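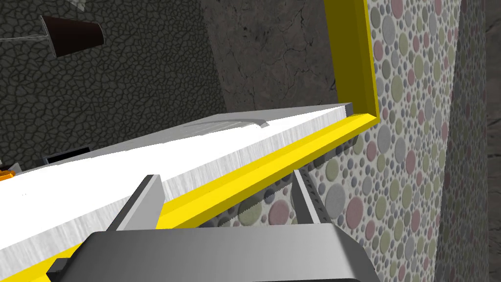 Speaker notes - "Collecting examples in simulation: what we learned in the Tindow project"
Speaker: Friederike Brinkmann, 21 minutes plus questions

Opening
Say thank you to Bríd Hennessy for the invitation. Say my name slowly.
I will speak about the part of robot learning which takes most of our hours: making the examples. Henrik Mühlbauer spoke this morning about training, so I don't repeat his slides.

Slide 1 - wrist view, simulated
Leave this one on the screen while people sit down. It is the view our operators work with: two gray fingers, open, nothing between them. A white panel with a yellow trim goes behind the gripper. To the right of it, the mosaic with the pink, green and blue-gray stones.
Ask the room: which way is up? Wait for answers. The lampshade-like thing at upper left helps, it lies on its side from this viewpoint. New operators need time to get used to this. The policy has no such problem, it never learned that a room should stand upright.
Point at the white of the panel. On the left and in the center it is almost pure white and the surface detail is gone. In the far part it becomes gray and you can see a curved relief again. Keep this in mind for slide 4.

Slide 2 - what is one example
One example is one full attempt by one operator, from the open gripper until the operator presses "done". We save the wrist view, the joint positions, the finger opening and the command that was sent.
We save failed attempts also, with a label. Aidan Tierney wanted to throw them away in the first month, and we discussed this for a long time. Now he uses them more than me.

Slide 3 - numbers
827 attempts in the first set. 6 operators. 3 room layouts.
Do not read the table. Only say that the layouts are not equally represented, and that this was my planning mistake. The operators could choose the layout themselves and they chose the easy one.

Slide 4 - light and texture
We change the light and the floor and wall materials between attempts. The stones, the cobbles, the marbled surface on slide 1 are all from our texture list. Strong patterns are good for us. A model trained only on plain surfaces looks at the wrong things when it meets a busy floor.
But the light was too strong in many attempts. Go back to slide 1 for a moment. If the panel is so white, the model can't find the surface from the picture alone, and the operator can't either. Ida Schmieder wrote a check that measures the overexposed area before recording begins. Above the limit, the room is lit again.
If somebody asks for the limit: we are still changing it, better to talk in the break.

Slide 5 - the operators
Speak slower here, it is the part I care about.
Short sessions. A pause after every block. We write down who recorded what, with a code and no name. Operators have different habits - one always comes from the left, another one opens the fingers fully before each move. The model copies the habits. If one person records half of the set, you get this person as a robot.

Slide 6 - what I would do different
Fix the layout plan before the first attempt. Check exposure from the first hour. Let the operators see the replay of their own attempts on the same evening.

Questions which will probably come
"Why not only real recordings?" - We do both. Simulation gives us the rare positions in less time.
"Is the data open?" - Not yet. Collanden must agree first. Give them my mail address.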